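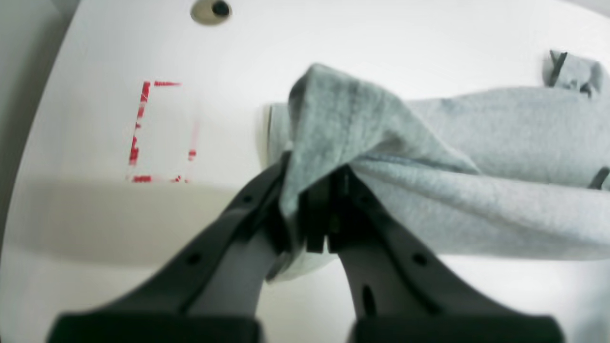 Page 62

Handling Cloth at the Table: Notes to Unit 4

Read these before the practical. They cover flat work only: one garment or one piece of cloth, on a table, no hanger and no iron.

Start with a claim you will meet in most housekeeping manuals, that a knit should be picked up "by its natural fold." I have never been able to find out what this means. A gray sweatshirt-weight knit, pinched and raised a little from a white tabletop, makes a soft peak where it is held and drapes away from there. Those folds come from where you pinched. Pinch a hand's width over and you get different ones. The Kettani manual gives 182 pages to folding and never says where to put your fingers.

What I would ask you to look for first is the doubled edge. A cuff or a folded border looks slightly darker where the material rolls over on itself, and on plain gray cloth that may be all the help you get. Find it before you lift. If you lift first, you will spend the next minute looking for it underneath.

Pinch or scoop? Alois Ortner taught the pinch at Hotavness for years and claimed it left fewer creases. Maybe it did. His trial used 700 lifts, which sounds like a lot until you learn that they were all done on the same towel. I would not carry his result over to a sweatshirt, and I would be careful about carrying it over to a second towel. 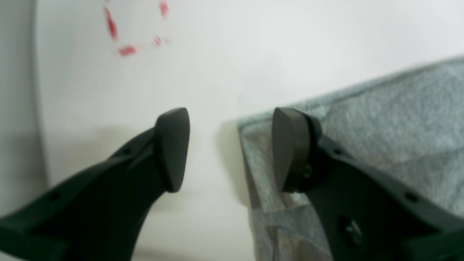
Photo: Jastesow Textile Workroom

Felt gets its own section because students treat it as a stiff knit. It has no knitted loops to give when you pull, and a piece of gray felt fabric lying on the table will not tell you much about how a sleeve behaves. Some courses use it for early practice all the same. My objection is that people get good at felt and then think they are good at cloth.

On the table itself: the Irkent handout insists on a white top for "accuracy." White is fine with gray cloth - you can see where one stops and the other starts. With a white pillowcase it is a nuisance. Use whatever contrasts.

For the practical, bring one knit garment and one flat piece, both plain. Lift each from an edge, then from the middle, and set it down again without smoothing. Sketch the folds each time. Write down what you saw, including the tries that came out a mess, and leave the word "natural" out of it.

Reading: Kettani, the chapter on sleeves. Skip the diagrams, they show a shirt with no thickness.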